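Unit 5 handout: Estimating value by comparable sales

Read this before the March workshop. It covers the same ground as the lecture, with the Garik Street problem added at the end. Bring a calculator and a printed copy of the adjustment grid.

## 5.1 What the method does

The sales comparison approach estimates what a house would sell for by looking at what similar houses nearby have sold for. The house being valued is called the **subject**. The sold houses are called **comparables**, or comps.

The method works well where houses are alike and sales are frequent. It works poorly for a farmhouse on a large parcel, a converted church, or anything else that rarely changes hands. For those, see Unit 6 (cost approach) and Unit 7 (income approach).

A list price is what a seller hopes to get. Use closed sales for comps. Active and pending listings can go in a separate section of the report to show where the market may be heading, but they don't go in the grid.

## 5.2 Picking comps

Start narrow and widen only when you have to. The usual order is:

1. Same subdivision or same few blocks
2. Same style (don't put a ranch next to a three-story townhouse)
3. Similar living area
4. Similar age and condition
5. Recent closing date

Students tend to treat distance as the most important item. A house two miles away in the same school zone can be a better comp than one across a highway. In Salem, the older streets by the rail line and the newer streets above them are a short walk apart and sell at quite different prices. Check a map, then check the zoning and school boundaries, then drive it if you can.

Three comps is the minimum for class work. Five or six is better. If you started with a long list and cut it down, keep the list and write a few words next to each sale you dropped. In last term's set, one group began with 37 sales, ended up with four, and had no record of how they got there. The four were fine choices but they lost points.

Leave these out unless you can explain them:

- Sales between relatives
- Foreclosure and auction sales
- Sales where the seller paid a large share of the buyer's costs
- Sales of partial interests

## 5.3 Adjustments

No comp matches the subject exactly, so you adjust. The rule is always the same: **adjust the comp toward the subject.** The subject is never adjusted.

- Comp is better than the subject on some feature: subtract from the comp's price.
- Comp is worse: add to the comp's price.

Half the errors on the midterm are sign errors. Siham Ouali, who ran the review sections last year, had students write "CBS / CIA" at the top of each page, for "comp better, subtract" and "comp inferior, add." Use it if it helps.

Order matters when some adjustments are percentages. Do the transaction items first (financing, conditions of sale, market change over time), then the property items (location, size, age, condition, baths, garage). 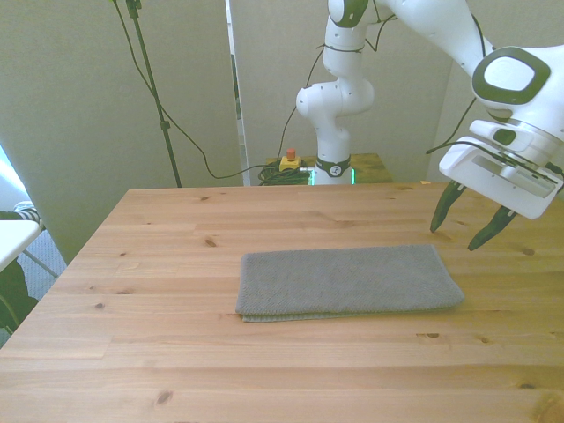

An adjustment should reflect what buyers pay for a feature, and that can be far from what the feature cost. A seller who put $70,000 into a pool may see much less of it in the price. In some neighborhoods a pool adds nothing at all. The best evidence is a **paired sale**: two sales alike in every way but one, where the price difference can be put down to that one feature. Clean pairs are rare. When you find a close one, use it and say what else was different.

Size adjustments are made on the difference in living area. Use a dollar rate per square foot that is lower than the overall price per square foot, since the overall figure includes the land. Basement area is handled on its own line, finished or not.

## 5.4 Worked example: Garik Street

The subject is a three-bedroom ranch on Garik Street with 1,600 square feet, two baths and a one-car garage. Assume the following rates for this problem:

| Item | Rate |
|---|---|
| Living area | $70 per sq ft |
| Full bath | $9,000 |
| Garage space | $8,000 |

| | Comp A | Comp B | Comp C |
|---|---|---|---|
| Sale price | $312,000 | $328,000 | $305,000 |
| Living area (sq ft) | 1,600 | 1,700 | 1,500 |
| Baths | 2 | 2 | 2 |
| Garage spaces | 2 | 2 | 1 |
| Area adjustment | 0 | −$7,000 | +$7,000 |
| Garage adjustment | −$8,000 | −$8,000 | 0 |
| **Adjusted price** | **$304,000** | **$313,000** | **$312,000** |

The bath rate isn't used because all three comps match. I left it in the table on purpose. You will often have a rate you don't need.

## 5.5 Reconciling

Do not average the adjusted prices. Averaging gives a weak comp the same say as a strong one. Look at how many adjustments each comp needed and how large they were in total, ignoring the signs. Comp A has $8,000 in total adjustments, Comp B has $15,000, and Comp C has $7,000.

A and C get the most weight. They point to a value between $304,000 and $312,000. An opinion of $309,000 would be reasonable, and so would $308,000, as long as the paragraph under the grid says why. B sits just above the range and doesn't upset it.

If your adjusted prices are more spread out than the original sale prices, something is wrong. Check the signs first, then the rates, then the comps.

## 5.6 Problems

1. Redo the Garik Street grid with a subject that has one bath. What happens to each adjusted price?
2. A comp on Skinach Road closed nine months ago for $290,000. The market has risen half a percent a month since then, without compounding. What is the time-adjusted price?
3. The Stullthorpe packet has 16 sales. Choose your comps, list what you dropped, and fill in a blank grid. Write up to one page on your final value.
4. Two houses in the Stullthorpe packet look like a paired sale for a fireplace. Decide whether they are. Look at the lot sizes.

Problems 1 and 2 will be gone over in class. Problems 3 and 4 go to Iman Ragab by 4 p.m. on the day of the workshop, on paper, with the grid on top.

Reading for next time: Unit 6, first two sections. Skip the part on depreciation tables for now.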